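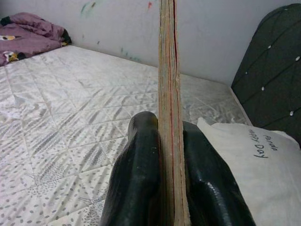 Chapter 12
Watching a Robot Work

On 11/29/19 the technical college in Dradton opened its automation building to the public. Visitors who had expected welding arms behind steel fences found those on the ground floor. Upstairs, a smaller group stood and watched a two-fingered gripper handle ordinary household things at walking pace or slower. Most of the questions asked that day were asked upstairs.

Onni Aaltonen, who taught the gripping course at the college, gave the talk. He began by having each visitor pick up a closed paperback by its edges and hold it upright. Then he asked them to do it again with their eyes shut, using only a thumb and one finger. People squeezed harder the second time. Several bent the cover.

A gripper with two fingers is in much the same position. It has to meet the object on both faces, press hard enough that the object does not slide, and stop pressing before the object is damaged. A thin, flat item made of layers is a fair test of all this. The layers can shift against each other. The edges may be worn, and a worn edge does not give the same hold as a new one. If the item is gripped near its lower end and held upright, most of its weight is above the fingers, and any small tilt tends to grow.

The choice of finger matters too. Hard, flat fingers place an object precisely but touch it over a small area if they meet it at an angle. Soft, rounded fingers give way a little and spread the load. The price is that the exact position of the object is harder to know.

Surroundings also play a part. A factory bench is flat, plain and firm. A quilted mattress is none of these. It sinks when pushed, its stitching makes ridges, and a printed pattern can confuse software that looks for the outline of an object. Blankets and pillows change shape whenever they are moved. A program that works well on a bench may need a good deal of further work before it can tidy a bed.

In this chapter we follow the Dradton demonstration through its main parts. Section 12.1 deals with contact and friction. Section 12.2 covers finger shape and material. Section 12.3 looks at soft and patterned surfaces, and Section 12.4 at how a demonstration should be planned and reported.

Before you read on

Find a thin book or a folded piece of cardboard. Hold it upright between two fingers, first at its middle and then near the bottom. Tilt your hand slowly each time and write down what you feel at your fingertips. Keep your notes for use in Section 12.1.

Words to know: grip force, friction, contact area, compliance, payload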